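Comité de sûreté d'Ornthorpe, compte rendu de la réunion de mai
Présents : Liette Hawthorne (présidence), Boris Petkov, Jaruwan Srithong. Excusé : Todor Babić. 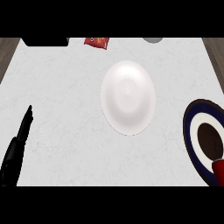

1. Contrôles à la gare Langlois
Très beau bilan : près de 1 000 bagages contrôlés, 21 signalements, tous traités dans la journée. Bravo aux équipes !

2. Exercice Sanura
B. Petkov se réjouit de l'accueil des riverains. Deux points radio à revoir côté quai.

3. Formation
Module adopté à l'unanimité. J. Srithong envoie les convocations.

Séance levée à 18 h 40.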